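Robots learn the fruit bowl, one grape at a time

Can a machine put the shopping away yet? The team at Henden, a small robotics workshop, has spent most of August trying to find out, and on Saturday it opened the doors so that anyone curious could come and watch. The short answer is "sometimes, and it's brilliant when it does".

The job sounds like nothing at all. Fruit is set out on a plain white table, and a robot arm with two flat fingers has to pick it up and put it where it belongs, the way you or I would do while talking on the phone. The arm runs on software called Wetar, which the Henden group has been building and rebuilding for longer than they care to say, and it learns from being guided through each chore again and again by a person.

"People come in wanting to see it do a backflip," says Leokadia Wieczorek, who leads the project. "Then they stand there for half an hour watching it think about a piece of fruit, and they're completely hooked. I still am, and I've seen it do this more times than I've made my own breakfast."

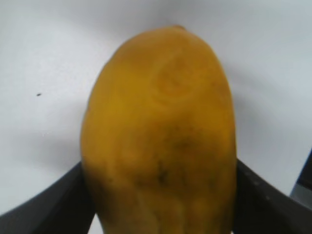 Big fruit has its own troubles. A tin of beans is the same shape every time, so once the arm has learned one tin it has more or less learned them all. Fruit bulges where you don't expect it to, gets heavier at one end and turns soft in patches as it ripens. Squeeze too little and it slides out; squeeze too much and you've made a smoothie. The arm has to settle on a grip by looking and by feeling how hard its fingers are pushing back, and then keep that grip steady while it swings across the table.

For larger pieces the group's best run so far is 60 clean moves in a row, counted from pick-up to put-down with nothing dropped and nothing squashed. Lenni Vainio, who does most of the guiding, was at the controls for the practice sessions beforehand and says the fingers have become noticeably gentler since the spring. Early on, he admits, there was a lot of mopping.

Small and bunched-up fruit is harder still, and this is where the visitors really leaned in. A bunch of grapes isn't one object so much as a crowd of them, all hanging on by thin stalks. Grab it at the side and it droops, or a few berries come away and go rolling. A person finds the stalk without thinking, but Wetar has to work out where the middle of the bunch is, which way it will sag and how high to lift before moving sideways. An apple, by comparison, is a holiday!

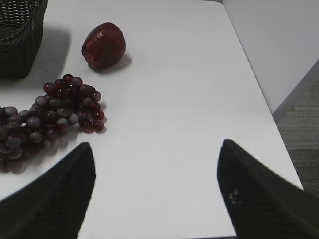 Grapes and an apple on the table at Henden, with a dark woven basket behind.

The group keeps a log of every attempt, good or bad, and it now runs to 2000 entries. Austra Mockus, who looks after it, reckons the failures are the most useful part. She can pull up a whole string of attempts in which the arm did everything right and then let go slightly too early, and it was that pattern that led to a new rule about waiting a moment before opening the fingers. Since that change went in, the early drops have become rare enough that she writes a note whenever one turns up.

So what about the rest of the house? Folding is still slow. Wiping a table is going well, provided you aren't fussy about the corners. Loading a dishwasher has been tried and politely put to one side until next year. Shop work may come sooner, and greengrocer Priit Juška came along on Saturday to see whether an arm like this could one day restock his shelves before opening time. He timed it with his watch and was pleased, up to a point. "I'm quicker," he says. "But I'm not quicker at five in the morning, and I'd give it another look in a year. My peaches would need to meet it first."

Speed is the thing everyone asks about, and the Henden crew don't dodge the question. A careful lift and place takes the arm 10 seconds on a good run, and tricky pieces take a fair bit longer. Wieczorek would like to see that halved, though she'd sooner have a slow robot that leaves the fruit fit to eat.

The next round of practice starts after the summer break, with soft fruit first and then a go at unpacking a full bag of shopping, everything jumbled together. There will be another open afternoon once the bag trials are under way, and visitors will be welcome to bring their own fruit for the arm to try.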